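About Coltley Pantry

Hello, and thanks for clicking through! I'm Arif Pathirana and I run a snack and grocery shop in Rulton with my sister-in-law, two part-timers and a till that sticks when it's damp.
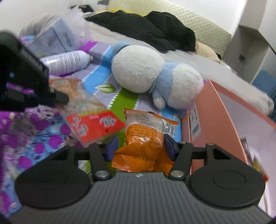 How we got going

I used to drive a van for Starov, the wholesaler on the ring road, and I'd come home with my pockets full of whatever crackers and dried fruit the shops had let me try. My wife got fed up with crumbs in the wash (fair enough) and said I should either stop or open a shop. So I took on the old key cutter's in Coltley Lane, 15 years ago this July, painted it green over a very long weekend and opened with half the shelves still bare.

What we sell

Mostly things to nibble! Rice crackers, prawn chips, spiced peas, sour plums, seaweed, noodles for when you want a proper lunch, and a fridge of drinks I can't always pronounce. We also do tea, and we take tea quite seriously. The Pattinasarany ginger biscuits come in once a month and they go fast, so ring and I'll put a packet under the counter for you.

If you've had something on holiday and can't remember the name, come and tell me what it tasted like. I love that sort of thing and I get it right more often than you'd think.

Snack boxes by post

We started posting boxes when a regular moved up north and missed her chilli peanuts. Last year we sent out 3412 of them, all packed on the table in the back room, usually with the radio on too loud. Tell us if you don't like it hot, or if there's anything you can't eat, and we'll choose around it.

Finding us

We're next to the launderette, and the 918 bus stops right outside. Open from 9am, and I shut at 6 unless I'm chatting. Bring a bag if you can. Dogs are welcome, but please keep them away from the bottom shelf, it's where the fish crackers live.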